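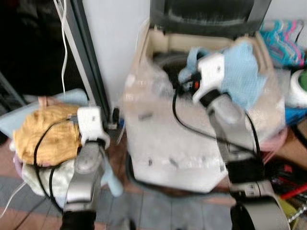 Re: [slides-users] Master layout lost when merging decks
From: Greer Sutherland

On the question from Collivness, quoted here:

> We merged two decks built on the Bilero template, 154 slides in all.
> After the merge, 60 of them show the default font and the footer has
> moved up. The theme colors are fine. Is the template damaged, or is
> this the paste setting?
> Also, is there a way to fix the slides without redoing each one?

The template is probably fine. When both decks carry a master with the same name, the second one gets renamed on import and its placeholders are matched by index. Bilero changed the index of the footer and body placeholders between version 4 and version 8, so a deck started in the older one will land in the wrong slots. Colors are stored in the theme part and come through intact, which fits what you see.

To check, open the master view and look for two masters with nearly the same name. If there are two:

1. Save a copy.
2. In the sorter, select the slides attached to the renamed master.
3. Apply the matching layout from the first master.
4. Run Reset on the same selection.
5. Delete the unused master and save.

Reset drops manual changes to placeholder position and size. Text boxes drawn by hand are left alone – these will keep the wrong font until you use Replace Fonts.

We had the same fault at Prudstead in March with the Magalhães deck. Charts pasted as linked objects kept their old fonts even after step 4, and I had to change those in the chart itself. I have not tested this with embedded video.

If you find only one master, send me the layout names off list.

Greer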